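Flulville Tenants' Group questions Vanex carpet-cleaning claims

September 26, 2020

The Flulville Tenants' Group is asking Vanex to show its workings before anyone in the Grastham blocks signs up for its new carpet care plan. The firm says a treated carpet will "stay fresh for 30 months". We have our doubts.
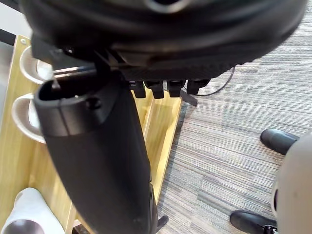
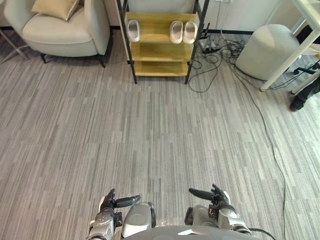
Vanex's leaflet rests on a trial in 10 flats, 7 of them unlet at the time. A carpet that no one walks on will stay clean with or without a spray.

"We asked for the full results and were sent the same leaflet again, in colour," said Wanting Peng, who speaks for the group. "If the figures are good, let us read them."

The plan costs £23 a month and cannot be cancelled in the first year - a term printed only on the back page. Vanex has called it "a fair price for peace of mind". It has not said what happens if the carpet gets dirty anyway.

Zeyu Zou of Chauvin, the letting agent, has agreed to hold back the sign-up forms until a meeting with tenants in October.

Contact: Wanting Peng, Flulville Tenants' Group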